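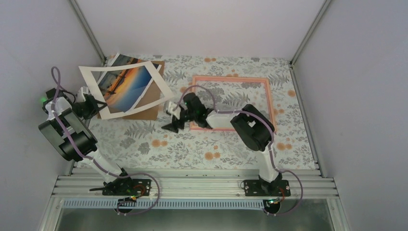
**Print sorting: notes for December**

The 4 × 6 photo prints from the Brolta boxes are now being sorted on a patterned surface in place of the bare bench top. Glossy paper sticks to a smooth hard surface, and an edge that lies flat against it is difficult to lift without bending a corner. A little texture underneath lets the print slide.

Current procedure:

1. Wipe the surface and let it dry before any prints come out.
2. Work with one print at a time. Handle it by the edges only.
3. Check the back for a stamp or pencil note before it goes in a sleeve. Tichý lab stamps are usually in the lower corner and fade to light gray.
4. Sleeve, then file by box number. Do not re-date prints from memory.

Prints that have curled go under a flat weight overnight between two sheets of blotting paper. Do not bend them back by hand; the image layer cracks along the curl.

The Trillska albums are finished: 1,867 prints, of which 126 had no writing on the back. Those are filed under "undated" and keep their album page number. Duplicates stay with the set they came from.

Sleeves are down to 20 packs. The Plinoletti ones run slightly narrow, so test a print in one before opening a full pack. Borders trimmed by hand are often uneven and may need the next size up.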